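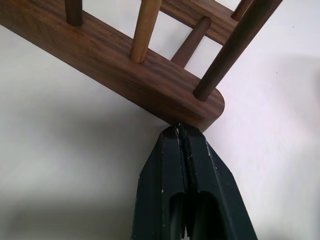
Dark wood rack with round dowels, seen at the rounded end of the front rail.

Visit to the Sterell woodworking shop, 4/17/18

We got to Sterell a little after nine and signed in at the side door. The shop makes small household goods in wood: racks, trays, stools and coat pegs. Most of it goes out under the Flandeo name, and the rest is sold from a counter by the office. There were 19 of us on the tour, split into two groups. Mine went with Urmas Eglītis, who runs the assembly side.

The first stop was the lumber store. Boards stay there until the moisture reading is low enough to cut, and each stack has a card with the date it came in. From there we walked through the saw room, which was shut down while we passed, and on to the drilling benches.

Racks took up most of the morning. The design is simple. Round dowels are set into the upper face of a thick rail, and the end of the rail is rounded over so it has no sharp corner to catch on a sleeve. The grain runs the length of the rail, and on the rounded end it shows as fine curved lines around the base of the last dowel. Color varies a good deal within one rack. On the one in the photo the middle dowel is a warm orange-brown and the one nearest the end is very dark. Eglītis said they used to sort dowels by shade and gave it up, as customers did not ask for it.

The shop finished 332 racks last month and expects more in May. Holes are drilled on a Huang machine that was bought used. Dowels are tapped in by hand with a rubber mallet, then the glue is wiped off with a damp rag. We each tried one. Mine went in crooked and had to be pulled.

After lunch we saw the finishing room through the window only, on account of the fumes. They use an oil from Adex, two coats, with a night between them.

The counter was open until three. A rack was $87, more than I wanted to spend, so I bought a tray with a small knot in it from the seconds shelf. Parking is behind the building and fills early. Wear closed shoes, as they will turn you away in sandals.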